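Voltage drop on a long 12 V run to a shed light

Asked in: Low-voltage wiring
Views: 1,158

I have a 12 V LED flood in a shed at the far end of the yard. One-way distance from the battery box is 38 feet, all 18 AWG two-conductor cable, buried in conduit. Supply at the battery reads 12.6 V. At the lamp, with the lamp on, I read 10.9 V. The lamp is a Stonik, label says 3 A. It flickers when the pump on the same battery starts.

Do I need thicker cable, or a boost converter at the shed end? I would like to avoid pulling new wire.

Thaís Paiva

3 answers

Answer 1 (accepted)

Work out the expected drop first. 18 AWG copper is 6.4 ohms per 1000 feet. Your circuit is out and back, so 76 feet of conductor, 0.49 ohm. At 3 A that is 1.46 V. You measure 1.7 V. The difference of 0.24 V is in the fuse holder, the splices, or both. Measure across each with the lamp on. Anything over 0.05 V across one splice should be cut out and redone.

Cleaning up the joints will not get you below 1.46 V. For a drop under 5 percent at 3 A you want 12 AWG (1.6 ohms per 1000 feet, 0.36 V over your run). Use the old cable as the pull string.

The flicker is a separate problem. The pump pulls the battery down at start. Put the lamp on its own fused lead taken from the battery posts, and check the battery under load.

Akinyi Mrema

Comment: 12 AWG went in with the old cable as a puller, as suggested. 12.2 V at the lamp now. One splice was green inside. T.P.

Answer 2

Just get a boost converter. I have the Imov one and it works fine.

Comment: A converter draws more input current to hold its output, so the drop in the cable increases. It also does nothing for a bad splice. A.M.

Answer 3

Adding to the accepted answer: do not leave slack coiled at the lamp end. Every extra foot of run is two feet of conductor. Cut to length, leave enough for one re-termination, and tie the rest of the bundle once at the middle.
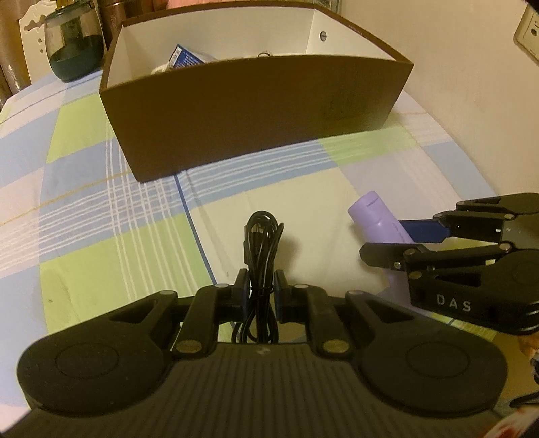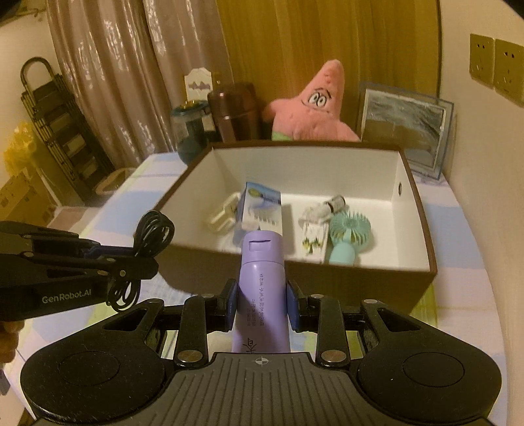 Related questions

Can I run two 12 V lamps from one 5 A fuse?
Macedo battery box: which gland fits 12 AWG twin?
Morkside pump trips fuse on start, runs fine after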